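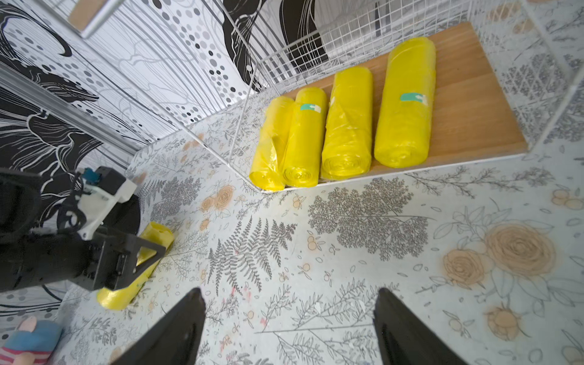

Sorting task for a student club: one color per shelf, or fill from the top?
Asked by Givdale Robotics Club, 2022-08-20. 3 answers

Our club is preparing an entry for the shelving category of the Solheim student competition. Two arms must transfer rolls of garbage bags from the floor of the cell to a three-shelf unit. The rolls are yellow, pink and green, and they differ in length and thickness. The rules require that colors be kept separate but do not state which shelf each color should occupy. Members have recorded 700 demonstrations and wish to settle the layout before recording further. Which arrangement is advisable?
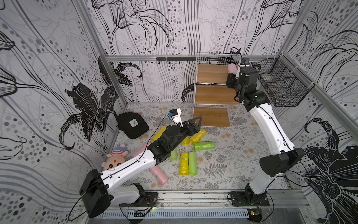
Right arm at the top shelf with a pink roll; remaining rolls on the floor.

Answer by Iulian Căpraru (accepted)
I recommend assigning one color to each shelf and keeping that assignment for every recording. Our school team changed its layout in January and was obliged to discard most of its earlier work. Please also vary the starting positions of the rolls between demonstrations. A roll standing on end should be treated as a separate case, as the approach of the gripper is different. We entered with 2,003 demonstrations, of which the standing rolls formed far too small a share.

Answer by Erkeo
You will require at least 3,000 demonstrations. The layout is of no importance.

Answer by Zumell
Members are advised to consult the organizers in writing regarding the shelf order. In the previous season a clarification was issued after registration had closed, and two teams in our district were required to revise their entries. I cannot comment on the number of demonstrations.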